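1/ Moved my whole work wardrobe into one carry-on for a 5-week stay in Tedham. A few people asked how the packing and the laundry went, so this is the long version. Posting it in pieces.

2/ Background: I was there to help close out the Serklow office. Client-facing most mornings, boxes and shelving most afternoons. So I needed shirts with a collar that could also be worn to carry a filing cabinet down a flight of stairs.

3/ I used to check a bag. Last August it went to Nimamton without me and stayed there for 5 days. I bought two shirts at the airport and wore them in turns. Haven't checked a bag since.

4/ What went in: six button-up shirts, two pairs of work pants, one pair of jeans, T-shirts, socks and underwear for a week, a thin sweater, one pair of shoes on top of the pair I wore. Toiletries in the outside pocket.

5/ All the shirts are dark. Gray, navy, one that is close to black. Coffee doesn't show and neither does dust from old file boxes. I own white shirts and they stayed home.

6/ On rolling vs. folding. I rolled for years. It's fine for T-shirts and jeans. With a button-up the collar gets crushed on one side and you end up ironing it anyway.

7/ Now I fold every shirt to the same size, sleeves in behind, bottom up, collar on top. I do it on the bed because the desk in most rentals is too small.
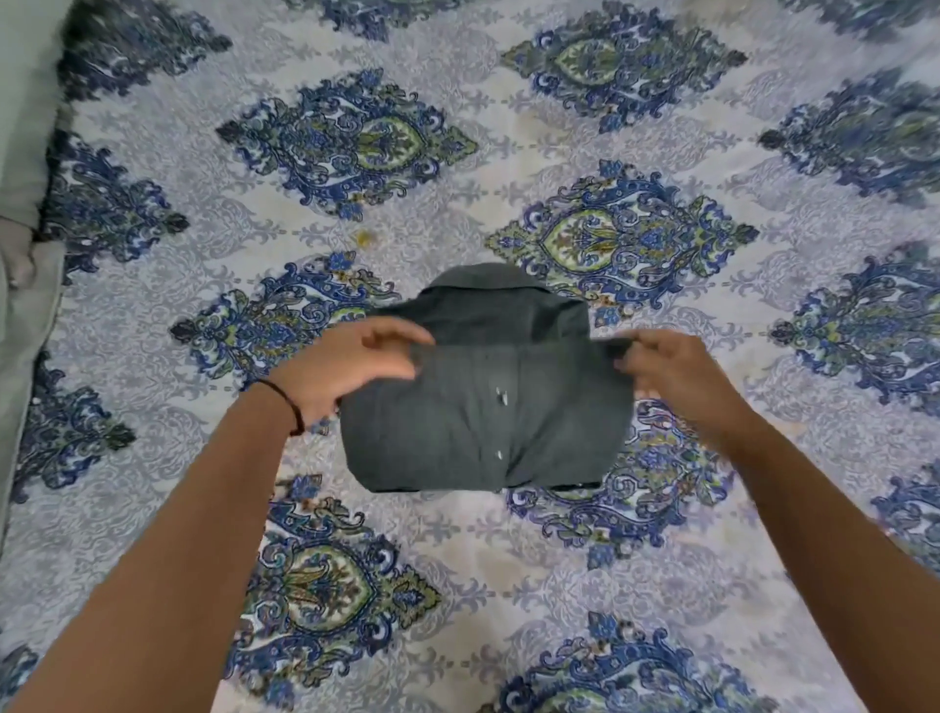
8/ Packing order. Shoes along the hinge side. Pants flat across the bottom with the legs hanging out over the edge. Shirts stacked on the pants, collars alternating left and right so the pile stays level. Then fold the pant legs back over everything.

9/ The sweater goes in last. If the airline gate person wants the bag smaller, I put the sweater on.

10/ Laundry. The rental had no washer. The listing said "laundry nearby," which meant a coin place a 15-minute walk away, next to a tire shop. Open until 9 p.m., last wash at 7:30. They do enforce the 7:30.

11/ The other option was Parsa, the wash-and-fold a few doors down from the office. $49 for a bag, any weight as long as the drawstring closes. I used them once, in week two, when we were working late every night.

12/ Parsa did a good job. Everything came back clean and nothing shrank. But they press the shirts with a hard crease down each sleeve and I don't like that. Personal taste. If you do, it's a decent price for that part of town.

13/ The coin place was cheaper and I got used to it. I went early, around breakfast, when the big machines were free. Bring your own soap. The vending machine there sells a powder that leaves marks on dark fabric.

14/ Take the shirts out of the dryer while they're still a little damp and hang them off the shower rod overnight. Button the top button first. That gets rid of most of the wrinkles and I only ironed twice the whole trip.

15/ What I didn't use: the jeans (too hot), the travel steamer (leaked on the first try, left it in the closet), and a packet of dryer sheets.

16/ What I wish I'd had: a second belt, and more hangers. The rental had four, two of them the kind with clips.

17/ Someone asked about steps, since I mentioned the stairs. The office was on the third floor and the freight elevator was out from week three on. On the worst day my phone said 2,000 steps before 9 a.m. and I hadn't left the building.

18/ The bag came home heavier than it went. Two notebooks, a mug from the office kitchen — they were throwing them out — and a jar of local honey that I had to mail separately after reading the liquid rules again.

19/ Next one is Nimamton, shorter stay, colder. Same bag. I'll swap the jeans for a second sweater and see if the zipper still closes.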